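4.2 Where things get put back

I went into this part of the study thinking people would put things back wherever there was a gap. That's what I do at home, anyway, and my kitchen cupboards show it. The diaries from the Pinheiro flats told me something else. Of the 30 households that kept one for us, 12 had a fixed home for nearly everything they used daily, and they got quite cross (their word, in two cases) when a guest moved it.

Graça Leitão and I read each diary separately and then swapped notes over a long lunch. We disagreed most about what to call a "home". Is a chair a home for a coat if the coat is there every night? I said yes, she said no, and in the end we coded it as a "resting place" and carried on. Open shelving came up again and again in the October entries – people liked being able to see what they had, but grumbled about dust. Baskets were the usual answer. They come down whole, get rummaged through on the table and go back up, and one woman wrote that she'd stopped folding tea towels altogether once she had one.

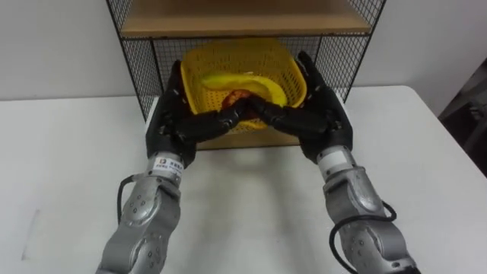
Words: Sheyla Apaza and Graça Leitão | Figure editing: Tomás Antunes

Figure 3. Yellow plastic basket and black wire-mesh shelf unit.

Colour mattered more than I'd have guessed. Bright baskets were mentioned by colour ("it's in the red one"), while plain ones were mentioned by shelf. I come back to this in section 5, where the diaries are set beside the interviews.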